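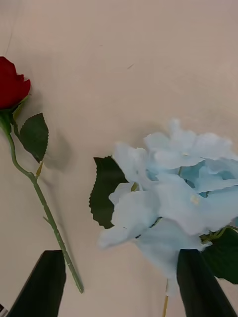 Kunstblumen haben bei mir lange als Staubfänger gegolten, bis ich für die Gartenfeier meiner Schwester den ganzen Tischschmuck machen durfte. Seitdem bin ich hin und weg! Rote Rosen und etwas Hellblaues dazu, mehr braucht es für mich nicht. Selbst die kleinen angeformten Dornen am Rosenstiel mag ich inzwischen, und das Blatt mit dem gezackten Rand wirft auf dem Tisch einen richtig schönen weichen Schatten. Weil mir dazu so viele schreiben, sammle ich die Antworten hier.

Welche Rosen soll ich nehmen, offene oder geschlossene?
Ich nehme fast immer geschlossene. Bei den ganz offenen sieht man schnell in die Mitte, und da wird oft gespart. Meine kommen aus der Reihe Plirero, Stiellänge 62 cm, und die kürze ich dann.

Womit kürze ich die Stiele?
Mit einem Seitenschneider, bitte nie mit der guten Schere (meine hat jetzt eine Kerbe). Für den Tischschmuck schneide ich auf 30 cm. Lieber erst zu lang lassen und an der Vase anhalten.

Wie sortiere ich alles, bevor ich anfange?
Vorher ausbreiten, wirklich alles! Die Hortensien bleiben bei mir beisammen, die Rosen kommen einzeln dran.
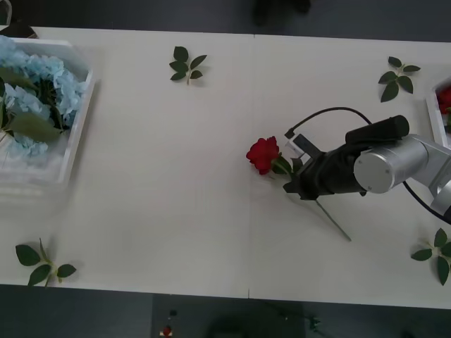 Blattzweige lege ich lose auf den Tisch, dann greife ich einfach nach dem, der gerade passt. Mit den Blättern fülle ich ganz zum Schluss die Lücken, da wirkt ein Strauß plötzlich doppelt so voll.

Die Blütenblätter sind vom Transport verdrückt, was hilft?
Dampf! Kurz mit dem Dampfglätter aus gutem Abstand drüber und mit den Fingern nachformen. Bei Stoffblüten klappt das prima, bei Plastik lasse ich es bleiben.

Passt Rot überhaupt zu Hellblau?
Und wie! Ich war selbst skeptisch. Ein ruhiger Untergrund gehört für mich dazu, am liebsten weißer Stoff, und der muss nicht einmal gebügelt sein.

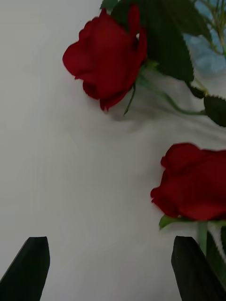

Rote Rosen auf weißem Stoff, Falten inklusive

Wie viele Stiele brauche ich für eine lange Tafel?
Für unsere Feier waren es 79, verteilt auf kleine Vasen. Für den Küchentisch reicht schon eine Handvoll.

Kommentare

Khrystyna Stasiv
Das mit dem Dampf hab ich am Sonntag gleich probiert, meine alten Pfingstrosen sind wie neu! Danke!

figueroa_deko
Hält der Stoff das Kürzen aus oder franst da was? Bei mir löst sich immer das unterste Blatt.

Antwort der Autorin
Am Stiel franst nichts, der Draht ist ummantelt. Lose Blätter klebe ich mit einem Tropfen Heißkleber wieder an.

Marlies
Hellblaue Hortensien hab ich bei Halport gefunden, allerdings etwas kräftiger im Ton. Mit Rot trotzdem ein Traum.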